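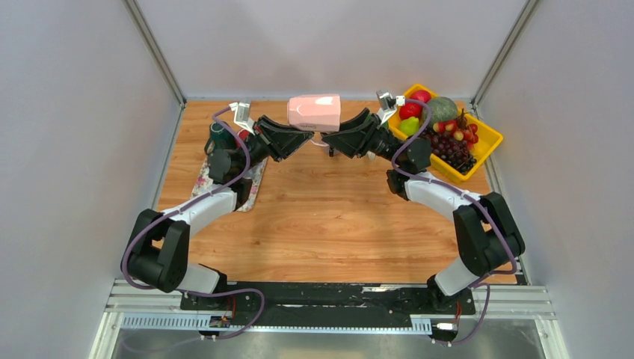 Llevo todo el mes de agosto ordenando el taller de cajas y por fin me animo a subir la galería, que me la habéis pedido unas cuantas. Empecé con esto de los envases de cartón con caras y aristas hace ya bastante, cuando Divina me enseñó a plegar una pirámide en la mesa de su cocina, y desde entonces no tiro ni una caja de cereales sin mirarla antes por dentro. El rosa clarito es mi debilidad, lo confieso, y la caja facetada con su zona blanca de etiqueta cerca del borde de abajo es de las que más me gustan de toda la tanda — sobre la mesa de madera anaranjada el color gana muchísimo, y con el amarillo de la bandeja de fruta al lado, todavía más.

Inicio > Manualidades > Papel y cartón > Galería: la caja rosa

Imprimir esta página
Enviar por correo electrónico

Os cuento un poco cómo trabajo este tipo de formas, por si alguien quiere probar. Para las cajas con muchas caras uso cartulina de gramaje medio tirando a grueso. La fina se dobla de maravilla, pero en cuanto le metes cuatro pliegues seguidos empieza a hacer panza y ya no hay quien la enderece. Marco siempre las líneas con una plegadera de hueso (o con un bolígrafo gastado, que para el caso sirve igual) y doblo todo una vez en seco antes de acercarme al pegamento. Si una arista no cae donde tiene que caer, ese es el momento de enterarse.

La plantilla en la que me baso la llamo Flurnia, que es como la bautizó Siyabonga una tarde de mucho café. Tiene la base estrecha y el cuerpo en triángulos, y recuerda bastante a un cartón de bebida que se hubiera puesto elegante. Mi primera Flurnia me llevó 3 tardes enteras y quedó torcida. La tengo en la estantería con clips dentro.

De los rosas, os digo lo que he probado. El Brisent es un rosa frío, casi lila con luz de tarde, y a mí me resulta un poco tristón. El Elix es más empolvado y coge bien el barniz mate. Zanele jura por el fucsia, pero con tanta cara y tanta sombra el fucsia se come los pliegues, y a mí lo que me gusta es que se vea cada plano un poquito distinto del vecino. ¡Para gustos!

Con la etiqueta he cambiado de opinión mil veces. Al principio la ponía grande y en el centro, con su cenefa y todo, y parecía un bote de farmacia. Ahora la prefiero pequeña, blanca y abajo, en una cara tranquila. Marthinus las corta con guillotina y le salen perfectas; yo las corto a tijera y se nota, qué le vamos a hacer. Pegadlas antes de cerrar la caja, con el cartón todavía plano, apretando desde el centro hacia fuera con un trapo limpio.

Para el cierre, doble cara en la solapa larga y cola blanca, poquísima, en las cortas. Después la dejo unos 70 minutos sin tocarla. Lo digo por mí misma, que soy de tocar. Y al levantarla, mejor sujetarla por los dos lados a la vez, sin apretar en las esquinas, que se marcan enseguida.

Me preguntaba Kagiso si estas cajas sirven para guardar algo de verdad. Pues sí, cosas ligeras — infusiones, botones, galletas envueltas, las cartas de los niños. Para fruta no, que suelta humedad y el cartón se ablanda por debajo. La fruta, en bandeja de plástico y al fresco, como toda la vida.

La cartulina la compro en Shabalala, en pliegos sueltos. Avisad si vais a por mucha cantidad, que el rosa se les acaba y luego tardan. A finales de mes quiero colgar la plantilla con las medidas corregidas, la que tengo ahora lleva tachones por todas partes y una solapa dibujada al revés. Si alguien ha hecho ya la suya, que me mande foto y la añado a la galería, también las torcidas.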